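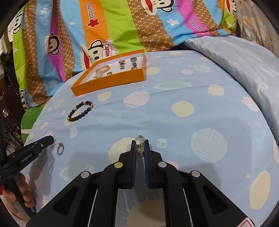
Re: Lost property found in the Drestdale reading rooms

From: Nathalie Willems
To: Drestdale Library Staff and Branch Liaisons
Date: 22/04/2019

Dear colleagues,

Thank you to everyone who replied to Efa Morgan's message. I am answering on behalf of the Public Services Office so that all branches have the same information. Her original message is quoted at the end.

The holding period for lost property remains 91 days at every branch. The period begins on the day the item is entered in the register, not the day it was found. Branches that have been counting from the date of discovery should correct their open entries before the next transfer to Collgate.

Small items of jewelry are to be treated as valuables, whatever they appear to be worth. This applies to single earrings, rings without stones, loose charms and watch straps with metal parts. Staff are not expected to judge whether a piece is gold or plated, and the register should say "gold-colored" or "silver-colored" only. Please place each piece in its own envelope, write the register number on the front and lock it in the desk safe by closing time.

Clothing, umbrellas, water bottles and lunch containers stay at the branch. Food is thrown away the same day. Phones, tablets and bank cards go to Collgate with the next van and should not be kept overnight at a service desk if the van has yet to call. Library cards are returned to Membership in the internal mail.

Several of you asked about claims made by telephone. A caller must describe the item before any detail is given by staff. If the description agrees with the register, the caller may be told that an item of that kind is being held and asked to come in with identification. Items are not mailed. The one exception is for patrons registered with the home delivery service, whose property may be sent out with their books once a signed request has been received.

The Jurić Room is a separate matter. Groups that hire the room in the evening often leave things behind, and the hire agreement makes the group leader the first point of contact. Please call the leader before making an entry. If there is no answer by noon on the following working day, register the item in the usual way.

The register itself will move from paper to the Casico system in November. Training dates will be sent to branch heads directly. Until then, please continue with the paper sheets – the green ones, as the older white sheets have no column for the envelope number.

Unclaimed goods will continue to go to the annual sale, with the proceeds paid into the children's book fund. Last year's sale raised $2558.

Sincerely,
Nathalie Willems
Public Services Office

Efa Morgan wrote:

> Dear all,
>
> We now have 164 open entries in the Drestdale register, and the desk
> safe is close to full. A good part of this is jewelry, mostly single
> earrings.
>
> Could someone confirm whether these count as valuables? The staff
> handbook mentions only "watches, rings and similar," and our evening
> team has been putting earrings in the general box with the gloves
> and scarves.
>
> I would also be grateful to know if the holding period has changed.
> Two branches have given me different answers.
>
> With thanks,
> Efa Morgan
> Drestdale Branch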